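Learning to keep a paper diary again

In February I moved from Rullby to Plokcombe, and in the first week I lost three appointments. They were all in my telephone, but I did not look at it. So I bought a paper diary, the first one in 18 years.

It cost me 8 pounds in the small stationery shop. I write in it every evening with a pencil, mostly very dull things: the dentist, the bins, the bus to Vonen. My handwriting was terrible at the beginning - after a page my hand was hurting. Now it is a little better, and I can even read it the next morning.
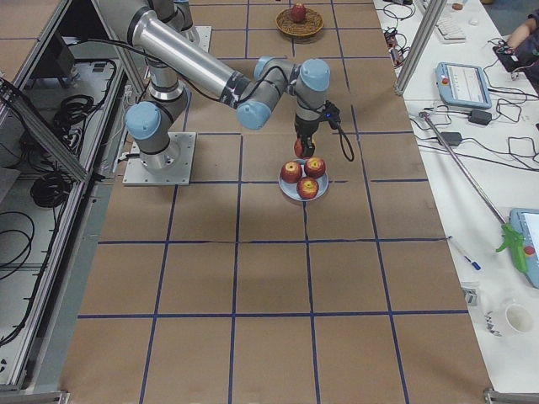 Brown paper and blue tape lines.

What I like most is to see the whole week on two pages. On the telephone I saw one day, and the next day was always a surprise. I also stopped writing down what I only wish to do, like cleaning the oven.

My sister prefers a wall calendar, and she says a diary is too easy to leave on the bus. She is right, I left it there once already. The driver kept it for me until 60 minutes later, when he came back the same way.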